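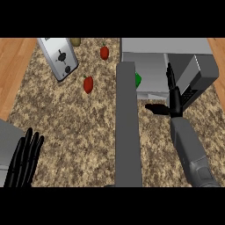 Do you need to book ahead for the Terno pottery open day?
Only for the kiln tour. The yard, the shop and the glazing tables are walk-in, and parking is free if you get there before the lunch crowd.

We went on the kiln tour, obviously! My friend Milagros Cruzado had been bugging me for ages, and I finally gave in and drove us both out there (317 miles round trip, so she owes me gas money). Groups are capped at 8 people and ours was full.

Our guide was Ok-hee Yoon. She fires the stoneware, and she talks fast and I loved her. The big kiln had been opened the night before, so we got to walk right in and stand there like bread. It smells like a wet sidewalk. She showed us a shelf of bowls where the glaze had run and stuck them to the boards, and somebody asked if those go in the trash. Nope, they get sold out back as seconds!

The seconds shed was my favorite part. I got a butter dish with a chip under the rim for 50 cents, plus two blue mugs that don't match. Milagros bought a huge serving platter and then complained about carrying it all afternoon.

The glazing tables were kind of a letdown, with a long line and only brown or green left by the time we sat down. Lunch was dumplings from the Flusto truck, very good, go for the pork. They're doing another open day in August and I've already put our names on the tour list.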